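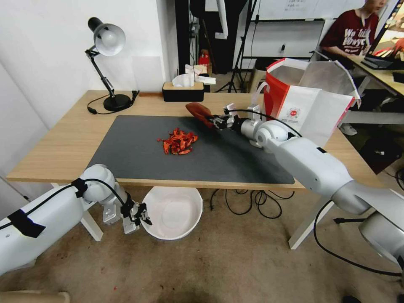 Masilela 3: two-arm planner and replay tool, reviewed

Print | E-mail

Short version: good planner, good replay, annoying installer. Buy it if you run two arms off one bench and are sick of writing your own glue. Wait if you only have one.

I had it for most of May. Came from Grasel's old stack, which we'd patched so often that only Karabo Matlala could start it, and Karabo was on leave. So a fair test in a way. Cold start, manual open, no help.

Install first. Bad. It wants its own version of everything, puts the config in two places and reads whichever it finds first. Lost an evening to that. The error text says "arm not found" when it means "file not found". Fix this please, Estska. Once it's up it stays up, I'll give them that – one crash all month and it was my own script.

Test job was a messy one on purpose. Heap of small red curled bits on a dark grey mat, white round container on the floor under the front edge of the desk, left arm on that side, right arm on the heap. Lamp, tissue box and a tall paper bag left on the desk so the planner had something to think about.

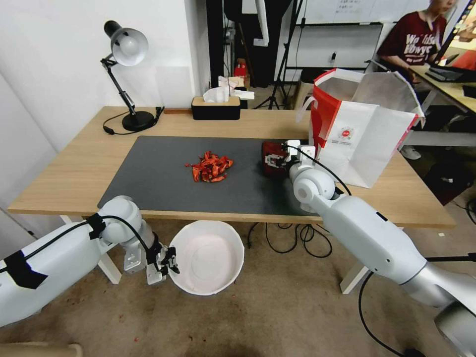

and it does think about them, mostly. You tick "keep clear" on anything the camera has segmented and the planner grows a margin round it. The bag is the hard one, tall and near the right elbow. Default margin is too fat there, right arm went the long way round every time. Dropped it to 56 mm and paths got sensible. The setting is per object, which Grasel never managed, and it saves with the job.

Planning time on my machine: 400 ms for a normal two-arm move, longer if both wrists have to turn. Fine. You notice the wait but you don't swear at it.

Perception is the weaker half. Solid things, no trouble. Loose heaps it sees as one lump, then as several lumps, then one again, and the grasp target hops about. There's a smoothing slider. Turn it up and the target settles but lags a bit behind teh real thing. I left it near the middle. Anything crumpled and near the same colour as the heap gets merged into it unless you draw the boundary by hand, so draw it by hand.

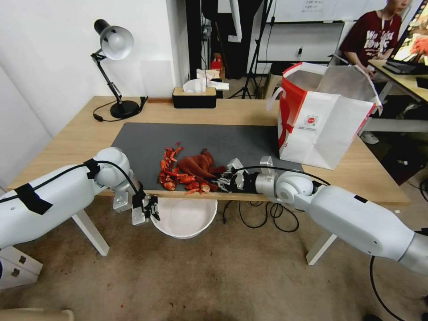 Nomvula Xaba
Bench software reviewer

Now replay, the reason I'd pay. Every run is stored as one timeline: camera, joint angles, planner's guess, gripper state, all lined up. Drag the bar and everything moves together. You can pick any moment, change one parameter and replan from there without touching the hardware. I found a wrong wrist offset this way in ten minutes, one I'd been blaming on calibration for ages.

Export is plain files, sensibly named. Josik's viewer opens them no problem. Going the other way is rougher – old Josik logs come in with the left and right arms swapped and you have to tick a box burried three menus down.

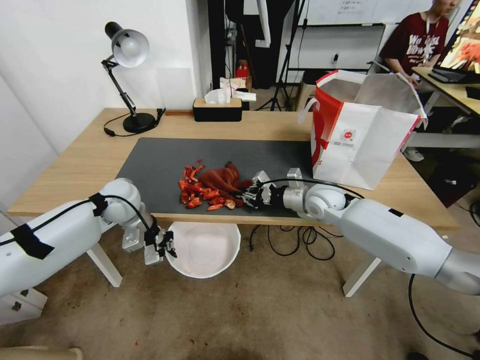

Photo: Hugo Pons

Gripper control is simple. Width, force, speed, and a "stop on touch" option. Stop on touch is twitchy with anything soft, I set the threshold at 67 and left it. Worth knowing that each gripper has its own page and the two don't share presets. Copy and paste between them works, sort of. Names don't carry over.

Manual covers the planner well and replay hardly at all. The forum is quick though. Gerrit Hlongwane answered my question on margins the same night, with a config I could just paste in.

Good: per-object margins, replay, clean export.
Bad: installer, heaps, error messages.
Missing: shared gripper presets, an undo in the boundary editor.

Still on our bench. Update to follow when the next patch is out, they say the installer is first on the list.

E-mail this review | Print version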